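Drornach Community Help > Workplace Automation > Rules and Good Practice

Acceptance criteria for bins and fixtures at a two-bin picking station

Posted by Lutfa Sivakumar
07/12/2023

Our department is preparing a written procedure for a picking station in which a single arm transfers mixed household goods between two adjoining bins. The draft must be approved before the station is used by staff other than those who installed it. I would appreciate guidance on the following points.

First, is there an accepted practice for securing the bins to the table, and should the method be recorded? Second, at what stage should a worn bin be withdrawn? Third, must the item set be fixed in advance, or may operators substitute similar items when one is damaged? Our present draft calls for 200 picks per acceptance run and permits 4 failures. It does not mention the bins at all.

3 replies

Drestar
Check your risk assessment first. Everything else follows from that. We bolt ours down.

Yazzie_Rostau
In our facility the item set is fixed and each item carries a number. Substitution is allowed only if the supervisor signs the log. We had 43 runs set aside in April after an operator replaced a sponge with a thicker one and did not write it down. I cannot speak to bin wear. Ours are replaced whenever the budget allows, and I would not call that a standard.

Waltraud Zaugg
The previous replies are sound as far as they go. The risk assessment for the complete application, including the gripper, the items and the fixtures, should be finished before any acceptance figures are agreed. Please consult the current edition of the robot safety standard that applies in your jurisdiction; a forum reply is no substitute for it.

With regard to fixtures, clamping is acceptable where the layout must be changed from time to time. The procedure should state the type of clamp, the point at which it bears on the bin, and who checks it. We require a check at the start of each shift and again after any contact between the gripper and a bin wall. Bin positions should be marked on the table so that a shifted bin can be noticed and returned to its place. Clamp handles and bars must be included in the collision model, as must any hose or cable carried on the arm.

Bin wear is best handled by written limits. Surface scratches are ordinary and need only be noted. A crack, a raised edge or a wall that flexes under hand pressure is cause for withdrawal. Changes in surface finish should also be reported to whoever maintains the vision system, as a rubbed or shiny area may affect detection. Our own inspection form runs to 164 lines, and I do not recommend that length to anyone.

Item records should give the name, size, weight and surface type of each article. Transparent and reflective parts deserve a separate entry, and an article with more than one finish should be listed under each. The scrub brush in our set, for instance, has a dark teal-green pad but a clear handle with a blue tip, so it is entered twice. The divider between our bins is scratched and its pale face has worn to gray lower down; under the limits given above, that is noted on the form and the bin remains in service.

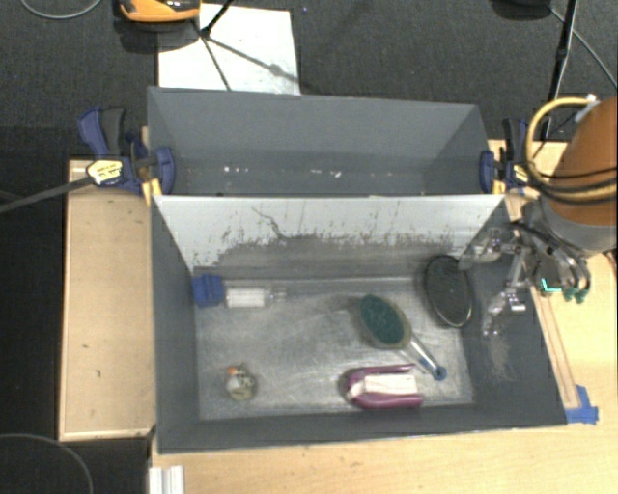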